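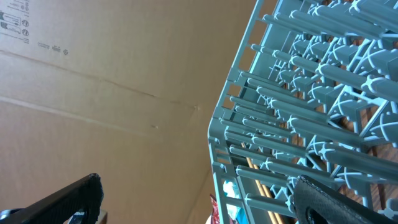

I've watched football on the same sagging couch for years, and this season I finally spent some money on game day. The Garrido is a folding stadium seat with a padded back and two straps that hook under the bleacher, and I bought mine in October after one too many cold halves on bare aluminum. The cardboard had a long crease running across it and a small dent near the fold, but the seat was fine, so I'm not taking points off for shipping.

First, the comfort. I'm a big guy and my back starts complaining before the coin toss. With the Garrido I made it through a full game plus overtime and walked to the car like a normal person. The padding is firm - firmer than I expected when I first sat down - but it doesn't go flat by the third quarter the way my old Prorkier cushion did. The back leans just far enough that you can slump a little after a bad punt.

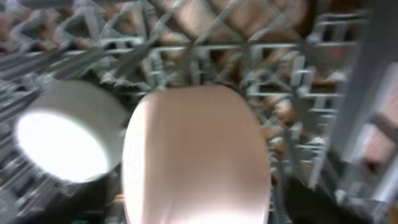

The straps are the part I'd change. They're long, they twist, and getting them hooked with gloves on while a whole row of people waits to get past you is no fun at all. I've got it down to a decent speed now, but the first couple of games I just let them dangle and hoped for the best (don't do that, I slid sideways on a touchdown and took my neighbor's nachos with me).

It folds flat and has a shoulder strap. Check your stadium's rules before you bring one, though! Our local place allows seats with no arms and no zipper pockets. The Garrido has neither, so I walk right in. The version with the cup holder sticks out on one side and I've seen people turned around at the gate with seats like that.

I also tried my brother's Skultell at a high school game. It's wider and the cushion is softer, and if you only sit for youth games I'd probably tell you to get that one. But it's heavy, and our parking lot is a 12 minute hike from the gate. The cheap Cindine pad everybody has is okay for your rear end and does nothing for your back.

Cleanup has been easy. I spilled hot chocolate on it twice and a damp rag took care of most of it, though there's still a faint ring on the left side. The team colors haven't faded yet. They only had navy or red when I ordered, and I'd have loved a gray.

I paid just under 100 bucks, and yes, that's a lot for something you sit on outdoors a handful of times a year. If you've got season tickets I'd buy it again. Four stars, and the fifth is theirs as soon as they shorten those straps.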